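**Bed against an outside wall with a socket on it — how to keep the sheet and the wall decent?**

posted by **Wen-hsiung Lu**

Hello to all. I rent one small room in Skastthorpe and the bed can stand in only one place, with its end pushed to the wall. I have three small problems with this and I hope somebody has met them before.

First is the wall. It is painted pale cream, and beside the bed it has become ugly: scuffs, small stains, and places where the paint is worn. I tried a wet cloth and washing-up liquid. The stains became a little weaker but one place is now shiny. There is also a torn patch high up, over the socket, where something was once stuck with tape. The tenant before me liked posters, I think.

Second is the cables. They hang down the wall and finish at the corner of the bed, a thin red one and a blue one among them. When I change the sheet I always catch them with my hand.

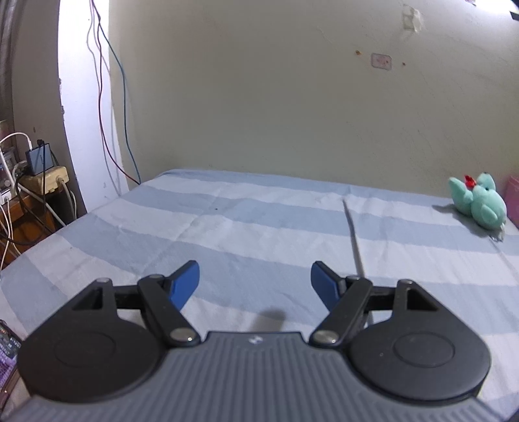
Third is the sheet itself. It is one with wide stripes, pale blue and white, and with stripes you see every wrinkle, because the lines go crooked. I make the bed each morning before work and by the evening it has moved again. The mattress is thin and the sheet was bought for a thicker one, so there is too much cloth at the sides.

I am not allowed to drill. The landlady will let me paint if I keep the same colour, but I don't know the name of the colour and neither does she. I would like to spend little. Thank you for your patience with my English.

---

**Marion Semple**

Your English is fine, don't worry.

Wall first. The shiny place comes from rubbing. Cheap matt emulsion does this, and more rubbing will make it worse, so stop there. For matching the colour, lift a flake of paint from somewhere hidden, low down behind the bed is good, as big as a thumbnail if you can get it. A proper paint counter can scan it and mix a small pot. When you have the pot, don't dab only the marks, or you will see every dab in the afternoon light. Paint the whole stretch from the corner to the door with a small roller, two thin coats, and leave the bed pulled out overnight.

For the tape: warm it with a hairdryer, then lift it slowly with an old plastic card held flat. If only sticky paper is left, a damp sponge for five minutes, then the card again. You said it is over the socket, so please switch off the power to that socket before you bring anything damp near it, and squeeze the sponge out well.

Cables: find out what each one is before you move it. If they are live or belong to the building, ask the landlady. If they are only yours, the small stick-on clips will take thin wires. Wait until the new paint is a few weeks old or the clips will pull it off again.

---

**boychuk_again**

just get a headboard and put it at that end, then you won't see the wall. problem solved

---

**Tinura**

I can answer the sheet part only. You can buy elastic straps with a clip at both ends. They go under the mattress, corner to corner, and pull the cloth tight. Four are enough for a single bed. I have used mine for two winters and one clip has broken.

If you can sew a little, it is better to put elastic in the corners. Turn the sheet inside out on the mattress, pin each corner until it fits, and sew along the pins. Wash it first — cotton can shrink, and mine did.

With stripes I start from one line. I put one edge of a stripe exactly on the edge of the mattress and tuck that side in completely, then go to the other side and pull. If you tuck a bit here and a bit there the lines will never be straight. Also take the soft toy and other things off the bed before you begin, it is quicker than moving them two times.

---

**Wen-hsiung Lu**

Thank you Marion and Tinura. I have found a flake behind the bed and will take it to the paint shop on Monday. The landlady says one of the wires is from an old aerial and she will send her nephew to look at it. I have ordered the straps. A headboard would be nice, but then the bed would stand in front of the door.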